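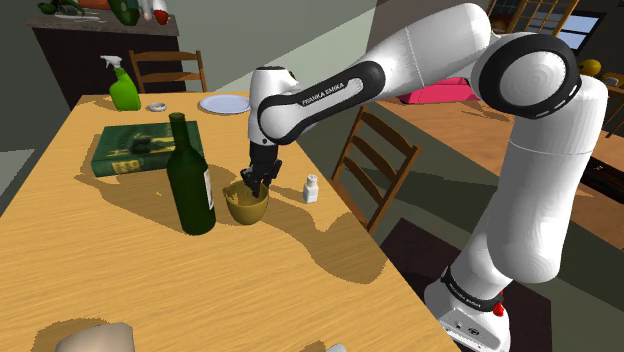 Keith Katene says the word "bowl" gets used too loosely and that half of what people call bowls are dishes. Jaanus Laur disagrees, and his view is the one most writers on tableware follow: if it is open at the top, round or nearly so, and deep enough to hold liquid without care, call it a bowl.

Bowl (vessel)

A bowl is an open container, usually round, used for preparing, serving, storing or eating food. Deeper than a plate, wider than a cup. No fixed line between the three. Also used for washing, for offerings, for keys by the front door.

Name

From Old English bolla. Related words in German and Dutch. The ball used in lawn bowling has a separate root, from Latin bulla by way of French, and the two only look alike. Dictionaries list them as separate entries.

Parts

The rim or lip is the top edge. Below it the wall, then the well, meaning the inside bottom. Most bowls stand on a foot, a low ring that keeps the base off the table and lets the potter hold the piece upside down for glazing. Some have no foot and sit flat. Round-bottomed bowls need a stand, a ring of cloth, or a bed of sand. Handles are rare. A bowl with two small side handles is often sold as a soup cup, and a very large one with a lid as a tureen.

History

Among the oldest made objects. Gourds, shells and hollowed wood came first in many places but rot away, so the record is mostly clay and stone. Fired pottery in East Asia goes back well before farming there. In the Near East plain stone bowls turn up before pottery does.

The potter's wheel made walls thinner and shapes more even. Glazes made the surface easier to clean, which mattered for anything holding milk or fat. Chinese porcelain bowls traveled by sea and overland for centuries and were copied nearly everywhere they landed, in tin-glazed earthenware at first, later in true porcelain once European workshops had the recipie.

Wooden bowls stayed common in ordinary houses long after that. Turned on a pole lathe, often nested, one cut from inside the next to save timber. Pewter for those who could pay.

Materials

Earthenware: cheap, chips easily, porous unless glazed. Stoneware: heavier, fired hotter, good for ovens. Porcelain: thin, hard, white. Glass: used for mixing and for salads. Wood: light, needs oil, should not be soaked. Metal: stainless steel in kitchens, brass and copper for whipping egg whites (copper holds the foam). Enameled steel for camping. Plastic and melamine for children and picnics. Melamine should not go in a microwave.

Small factory makers kept their own shapes and colors. The Nasirgate pottery made a deep porridge bowl with a rolled lip and stopped in the 1970s. Grimshaw pieces have a thicker foot and are often confused with it by sellers. Zillton made only mixing bowls, in 13 sizes, and a full nest is hard to find now since the smallest ones broke or got lost first.

Types

Mixing bowl: wide, steep, sometimes with a spout. Cereal bowl: single serving. Rice bowl: small, held in the hand, tall foot. Soup plate: shallow with a broad flat rim, counted as a bowl by some and a plate by others. Ramekin: small, straight sided, goes in the oven. Finger bowl: water for rinsing the fingers at table. Tea bowl: no handle, valued in Japan for uneven form and for repairs. Punch bowl: large, with ladle.

Customs

In much of East Asia the rice bowl is lifted toward the mouth. In Korea it usually stays on the table. In Western table manners the soup bowl is tipped away from the diner, not toward, though few people bother at home. Monks in several Buddhist traditions carry an alms bowl, one of the few things they are allowed to own.

Care and repair

Cracks in glazed ware hold dirt and cannot really be cleaned out. Hot bowls set on a cold wet counter can split. Wood, wash and dry right away. Chipped rims can be ground down, and a broken bowl may be riveted or glued, or joined with lacquer and gold powder in the Japanese manner. Glued pieces are for display and shouldnt hold hot food.

Collecting

Prices follow maker, condition and color. A Storkex catalog dated 2019-06-16 lists a chipped Grimshaw at 80 dollars and a sound one at twice that. Marks on the underside help but were often left off seconds.

See also: Cup; Dish; Mortar and pestle; Tureen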